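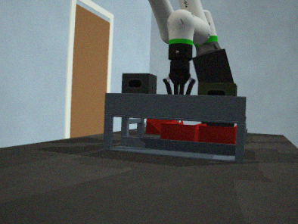

Painting a windowless room pale blue – does it really make it feel bigger?

nbukhari
Sep 26, 2018
My landlord has agreed to let me repaint the back room I use for work. No window, one ceiling light, gray floor that I can't change. The guy at the paint store swears that pale blue "pushes the walls back" and wants to sell me Urkorine eggshell at a price that made me laugh out loud. I've read the same claim on a dozen websites and not one of them says how anybody checked. Has anyone here done it and noticed a difference?

degefa_dave
Did mine two years ago. Yes, it feels bigger. Cool colors recede, warm colors come forward, painters have known this forever.

Selamawit F
Painters on canvas, maybe. Was your room a darker color before?

degefa_dave
It was maroon.

Selamawit F
So you went from dark to light. Beige would have done the same thing. I don't see what the blue had to do with it.

yeshi_a
I'm with Selamawit. What I got from pale blue was a room that looked cold from the day it dried until the day I covered it up. With no daylight the color depends entirely on the bulb. Under a cool bulb mine went the color of skim milk, under a warm one it was a sort of dishwater green. The chip looked lovely in the store, of course.

degefa_dave
That's a bulb problem and bulbs are cheap. You don't write off a color over a bulb.

yeshi_a
I tried three kinds before I gave up. How many should I buy?

Nahom Lemma
Couple of practical things, whichever color you pick. Get a sample pot and paint a big piece of cardboard, then move it from wall to wall. The same paint looks grayer on one side of a corner than the other and people blame the mixing. And skip the eggshell if your plaster is rough, it shows every bump. Flat is fine in a room where nobody's cooking.

nbukhari
Walls are a bit grainy, so flat it is. What about the door? It's plain orangey brown and I'm stuck with that too. Frame is off-white.

Nahom Lemma
Blue will make the door look more orange. Some people like that.

Selamawit F
I wouldn't. Warm off-white everywhere, done in a weekend, and you stop thinking about it.

degefa_dave
And then you live in a dentist's waiting room. Blue and brown is a perfectly good pairing.

nbukhari
Bought two sample pots, one blue and one off-white, neither of them Urkorine. Will report back once the cardboard's dry.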